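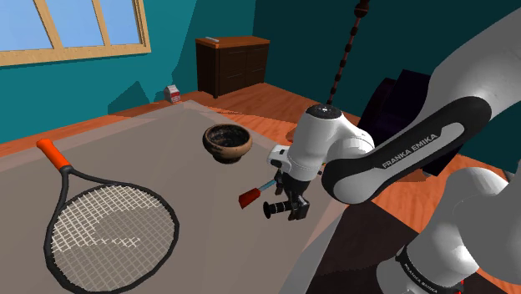 What removes dried pigeon droppings from coated sheet metal without dulling the finish? A 20-minute soak under wet cloth with the neutral detergent, then a nylon scraper held flat.

30th May, workshop notebook, J. Van Loon

Coupons from the Hata warehouse roof, 2 batches. Batch A weighed 354 g as received, batch B 372 g, fouling included. Both misted before handling. Respirators on throughout.

Batch A, neutral detergent: clean after one soak. Slight ring left where the deposit was thickest. Gloss unchanged by eye, meter reading still to do.
Batch B, citric acid solution: faster, but chalky patches on the cut edges. Byung-chul thinks the edge primer was already failing. Untreated edge set aside to check.

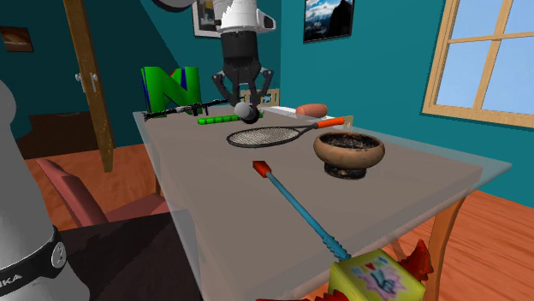 Ledge spikes and netting

Weltar strip: adhesive let go on the damp brick panel overnight, held on the dry one. Repeat with the surface primed.
Saludo net, 50 mm mesh: fine for pigeons, too open for sparrows. Consolacion has asked for the smaller mesh, due in June.
Tension wire cycled 1,000 times on the rig. One crimp slipped at the corner post. Replaced with a double crimp and restarted.

To do
Gloss readings, both batches (Precious).
Ask Mark Anthony whether the air conditioner cage at Joltetora needs a hinged panel for filter access. Drawing shows it fixed on all sides.
Bag and label the scrapings. Drum is nearly full.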